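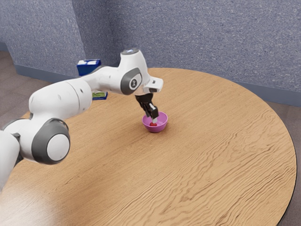
Attachment 1: sim render, gripper in the pink bowl, fingertips just above the red object.

Ticket 418 - Bowl pick marked "pass" without a pass rule
Project: Dosteo
Opened by: Nhi Lò
Assigned to: Kha Đồng
Status: Reopened (again)

Nhi Lò, 9:40
The batch report says 200 passes out of 270. I asked what a pass is and got three answers, all delivered with great confidence. The attached render is from a run logged as "grasp complete." The fingers are over the target. They are not holding it. By this standard I have completed my taxes.

Kha Đồng, 10:15
The checker fires when the fingertips get inside the bowl radius. It was a placeholder.

Nhi Lò, 10:22
From when?

Kha Đồng, 10:31
November.

Kha Đồng, 1:05
Proposed rule for the task sheet:
- Pass = object clear of the rim and held for 16 frames.
- Any finger contact with the bowl gets logged, even on a pass.
- Nobody edits the checker in the middle of a batch. If you must, new batch number.
- Old results keep their old label. No quiet relabeling.

Nhi Lò, 1:20
Agreed on all four. Please put the rule in the sheet and not in a chat thread, where the last one went to live. Rerun all 270 and leave this open until the new report is attached.

Kha Đồng, 1:26
Rerun queued. Expect a smaller number.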